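## 4. Findings: How Rowers Decide to Stay

### 4.1 The first season is mostly about other people

We went into the interviews expecting to hear a great deal about winning and losing, and we came out of them with page after page about car rides. When we asked rowers at the four clubs (Pernommont, Girnus, Simiyu and Wonon) to tell us about their first season in a boat, most of them began somewhere well away from the water: who picked them up in the morning, who lent them a pair of dry socks, who sat with them on the dock after a bad practice. Of the 122 rowers who completed a long interview, very few mentioned a race result in the first ten minutes unless we asked for one directly.

This fits with the survey. The 872 usable responses came from current rowers and from people who had left one of the clubs within the past three years, and the two groups looked surprisingly alike when it came to how hard they found the training. Both said it was hard. Where they parted ways was on a plain little question we almost cut from the form for lack of space, which asked whether there was someone at the club who would notice if they missed a practice. Current rowers tended to agree strongly. Former rowers were spread all over the scale, and a good many skipped the question or wrote something in the margin beside it.

One young woman at Girnus put it this way: "I didn't love getting up. I loved that my pair partner would be standing there freezing if I didn't." We heard versions of this at every club, from teenagers and from people who had taken up the sport after retiring, and we have come to think of it as the most ordinary and most overlooked part of why people keep rowing.

### 4.2 Seat changes and what they mean

If friendship brings rowers through the first season, it is the matter of seats and lineups that seems to test them in the second. All four clubs move people between boats during the fall, and all four do so for sensible reasons. What differs is how the change gets told. At Pernommont, lineups go up the evening before practice with no comment attached. At Wonon, the coach speaks to each affected rower on the walk down to the water, which makes for a slow walk in October, when the changes come thick and fast. Simiyu and Girnus fall somewhere between the two, and at Girnus it depended a good deal on which coach was on duty.

We don't want to make Pernommont sound cold, for it is a friendly club and we were fed very well there. Several rowers told us they liked seeing the lineup in writing and having a whole night to get used to it before facing their friends. Still, when we asked people to recall a time they had thought about quitting, a seat change came up again and again, and the hurt they described was seldom about the seat itself. They wanted to know what it meant. Was it a punishment, or a trial, or was somebody simply out with a cold?
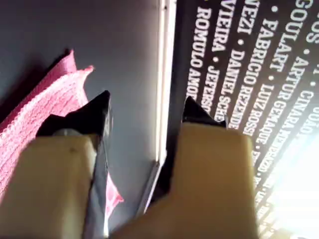

**Figure 3.** Names on a flat panel, with a two-fingered gripper in front.

Older rowers handled this guessing better than younger ones, on the whole. A man in the masters group at Simiyu said he had been moved from stroke to bow and back so many times that he had stopped reading anything into it, and he added, rather kindly, that he wished he could lend some of that to the juniors. Several juniors told us they had gone home and worked out long theories with a parent at the kitchen table, only to learn days later that the coach had been trying to balance the weight in the boat. We were struck by how long those theories lasted. Even after the real reason was known, the first guess often stayed with the rower and colored what came next.

The survey lets us say a little more. Rowers who reported that they usually knew why they had been moved were more likely to say they planned to return the next year, and this held for rowers who had been moved down as well as up. We would not lean on this too heavily. People who already feel at home in a club may be more comfortable asking for a reason, and a survey taken at one point in time cannot tell us which came first.

### 4.3 Small jobs and belonging

We had not planned to study chores at all. They crept into the interviews on their own, and by the second month we had added a question about them. Each club hands out small tasks, such as washing down the hulls, checking the rigging, filling the launch tank or bringing breakfast on regatta days, and rowers spoke of these with a mix of grumbling and real pride. A boy at Wonon who had not yet raced told us at great length about the proper way to coil the bow line.

It seems to matter that the job belongs to someone. At Simiyu, each new rower gets one task in the first week and keeps it until spring. At Girnus the tasks rotate, and people there were far less likely to bring them up. Among the 12 former rowers we managed to reach for a second conversation, more than half said they had never had a regular job at the club, and two of them said they had once offered to help and had not been taken up on it.

### 4.4 The question of cost

Money deserves a longer treatment than we can give it in this section. Former rowers named cost less often than we had expected, though we suspect that families who could not pay never made it into our sample in the first place. Travel was the sore point. One parent at Pernommont had added up a full season of gas, hotels and entry fees and come to $2,000 before buying so much as a pair of shorts. She said she did not regret it, and then she said that her younger daughter would be doing cross-country.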